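April, afternoon, packing bench

Spent most of the day on bags again. Tiina brought up the last of the thin film ones from the storeroom and I'd forgotten how much they fight you! They come off the stack all stuck together, you blow into the top, you rub the corner between two fingers, and then three open at once. Munther keeps a damp sponge in a jar lid for it and I've stopped making fun of him.

Opened a fresh box of the Plavska ones too (200 to a box, says the slip, I'm taking their word for it). A bit stiffer, noisier, and they stand up on their own if you fold the rim out, so filling goes faster. I did 56 before lunch without swearing once. Marwan thinks they'll split at the side seam when it's cold out on the loading dock. Maybe. I left a few filled ones out there with the heavy sachets in, will look tomorrow.

Still not decided which way round we store the used ones. Flat takes forever, and knotted is quick but you can't get the knot out of thin plastic without stretching it. Ziad rolls his into little sausages and puts them in a coffee can, which looks great until you need one in a hurry. I'd go with flat for anything going back out and let the rest be a mess in the drawer.

Oh, and Gagnon want to know by the end of April if we're reordering. Almost 2,000 left on the shelf by Nisreen's reckoning, so I said no rush.

To do: new tape for bench two, ask Bremik for the wider rolls, find out who has the good scissors (Ziad??)

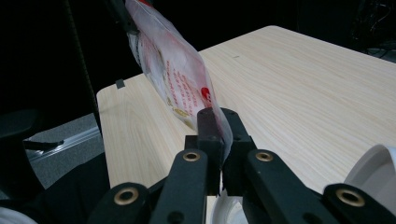

Bags & wrap / thin film

Mostly clear, kind of milky, with small red print and a round tan and gold emblem. Wrinkles if you so much as look at it. Fine for light stuff, and I'd double it for anything with corners. Keeping a few by the table for liners, the rest can go back down to Tiina.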